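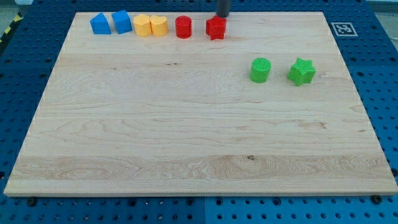
Enikő Csonka
Contributing writer, Historical Fiction pages

Author's note (historical fiction)

An author's note is a short piece of writing, set before or (far more often) after the main text of a historical novel, in which the novelist tells readers which parts of the story come from the record and which were made up. It may also list sources, thank archivists, explain changes to dates and spellings, and own up to liberties taken with real people. Many readers turn to it first, and some buy a book on the strength of it!

Names and placing

The terms "historical note", "afterword" and "note to the reader" are all used for much the same thing. A note at the front usually deals with practical matters such as old place names, money or forms of address. One at the back can speak freely about the plot, and this is the great argument for putting it there, as a front note that explains who really died at the siege will spoil the siege. Some novels have both, with a page of names at the front and a longer essay behind the last chapter.

Length varies enormously. A light mystery may get by with a single paragraph, while a long novel about a royal court can carry a note as full as one of its own chapters, complete with family trees and a reading list.

Early history

Writers were telling readers where their stories came from long before anyone called it an author's note. Prefaces to eighteenth-century novels often claimed that the tale had been found in an old chest or copied from a stranger's papers, a delightful trick that let fiction borrow the weight of fact. Walter Scott went much further in the next century. His Waverley novels gathered introductions, footnotes and endnotes as new editions came out, and in them he happily passed on the ballads, family stories and scraps of law that had set him writing. The notes are a pleasure in their own right, full of side roads.

What a note usually covers

Most modern notes begin with the real event and say how closely the novel follows it. Next come the people. Readers like to know whether the stubborn innkeeper in chapter 4 ever lived, and a good note will tell them, sometimes adding what became of her afterwards.

Changes to time are the most common confession. A battle may be moved from autumn to July so that the harvest scenes will work, or two journeys folded into one. Novelists also merge minor figures, since a real household of 32 servants is more than any reader can keep straight.

Speech gets its own paragraph in many notes. True period dialogue can be hard going, so writers tend to choose plain modern English with a few old words for flavour, and say so.

A worked case: the Larkmont novels

The three Larkmont novels, set in and around a weaving town of that name, show how much a note can do. The first has barely half a page, with thanks to a local record office and an apology for shifting a flood. By the second, the note had grown to take in the dyers' trade, the price of bread and the true story behind the Sander family, whose surviving letters gave the series its quarrelsome brothers. The third book runs to 600 pages and its note is the best of the lot, tracing a single line in a parish register from the archive to the finished scene. It also corrects a mistake in the first book, spotted by a reader called Wu, over which side of the river the fulling mill stood on.

Points of debate

Some novelists dislike the form. They feel that a story should stand without props, and that listing the inventions breaks a spell they have worked hard to cast. Others think a note is owed whenever real people are shown doing things they may never have done, above all where descendants are living.

Audiobooks raise a question of their own. The note is sometimes read by the author in place of the narrator, and sometimes dropped from the recording altogether, to the dismay of listeners who enjoy it. In ebooks it can be missed for another reason, as many devices offer the next title as soon as the final chapter closes.

See also: afterword; epigraph; foreword; historical novel; paratext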